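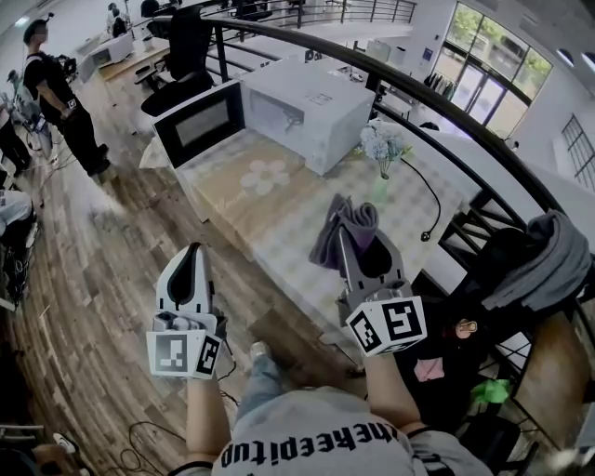 Frequently Asked Questions

Skisus Table Linen Rental, Ikville

We answer the same questions many times each week, so we collected them on one page. Please read it before you call. It is possible that your answer is already written.

How early must I order?

For a small order, up to 20 tablecloths, six working days is enough. For weddings and other big events we ask for one month. In May and in the first half of summer we are very full, and the round cloths go first.

Which sizes do you have?

Square, round and long. The sizes are in the price list, which you can pick up at the counter or ask for by e-mail. Measure the table and also the height from the table top to the floor, and send us both. Many customers send only the top, and then the cloth hangs too short and they are not happy with us.

Can I see the cloth before I rent it?

Yes. The sample room in Cuadros Street is open on working days from the morning until 6. You may take home up to three small samples without payment. We ask you to bring them back in one week.

Do I have to wash the cloths?

No, please do not wash them. Shake out the crumbs, put the cloths in the bag they came in, and leave the bag open if they are damp. A closed bag with a damp cloth makes mold in two days, and mold does not come out. Washing is included in the price.

What if there is a stain?

Normal stains from food, coffee and red wine are included. Candle wax is also included, but please do not try to remove it with a knife. We charge for burns, cuts, ink and paint. The charge is the price of a new cloth, and you may keep the damaged one.

Do you iron?

All cotton cloths come ironed and folded in four. After the ride in the car there will be fold lines. Put the cloth on the table the evening before, spray it lightly with water, pull it straight with your hands and let it dry. In the morning most of the lines are gone. 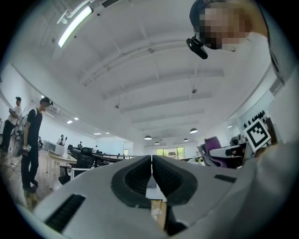

Skisus Customer Leaflet, No. 19

Do you deliver?

We deliver in Ikville and in Prornden. Delivery is free in Ikville if the order is over $1,000. For Prornden there is always a fee, because of the bridge toll. The driver brings the bags to the first door and cannot carry them upstairs. If you have an elevator, tell us, then it is a different matter.

Can I change the number after I ordered?

More cloths, yes, if we still have them. Fewer cloths, yes, until six working days before the event. Later than this we must ask for the full price.

I kept a cloth one day too long. What happens?

Nothing, if you called us. Without a call we count one more rental day for each cloth. If another customer waits for the same cloths, we will telephone you, and we ask that you then bring them the same day.

Do you sell old cloths?

Twice a year we sell the ones which are too thin for rental. They are good for picnics, for painting work, or for cutting into napkins. The dates are on the door of the sample room.

How can I pay?

By card or bank transfer. The deposit is paid when you order, and it comes back to you after we checked the cloths. The bank can need several days for this.

Last changed: June 8, 2022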